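Oct 6, 2021

Okay, so I finally did it, I signed up for the Trundley walk! Fifty miles over two days, in November, with my knees. Ju-won So talked me into it over noodles (she could talk me into anything over noodles) and by the time I got home I'd paid the fee and bought socks.

Did four miles before work this morning to see what I'm dealing with. Down past the feed store, along the creek, up that awful hill behind the middle school and home again. My phone says 1,453 calories, which I don't believe for a second, but I had the second bagel anyway. Left heel is a bit pink. The new shoes are half a size up like the guy at Dreslow told me to get, and my foot slides forward on every downhill. I'm going to try the thicker socks tomorrow and if that doesn't work I'm taking them back, I kept the box.

Dong-geon called at lunch and wanted to know if I'm carrying my own bag or letting the van take it. Van! Obviously the van! He did Stestadeck last year with a full pack and he's still talking about it, the rain, the farmer's dog, the blister that needed its own name. He did give me one good tip, though: tape the hot spots before you start, while the skin is clean, and round off the corners of the tape so it doesn't peel up inside your sock. I wrote it on the back of the electric bill.

Work was slow. Spent most of the afternoon making a training plan when I should have been doing invoices. Short walks Tuesday and Thursday, a long one on Saturday, nothing on Sunday except lying down. It looks very official with the highlighter on it. I already know I'm going to skip the first Thursday for Mom's birthday dinner, so I moved that one to Friday and colored it orange.

Supper was leftover chili. Knees fine so far, calves complaining on the stairs. Going to bed at nine thirty like a grandmother, and I still need to text Ju-won about who's booking the motel. 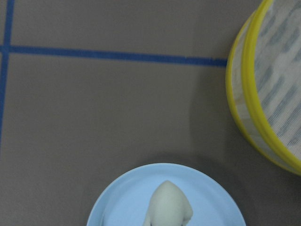 Texted her. She wants the one with the pool, so I'm calling them in the morning.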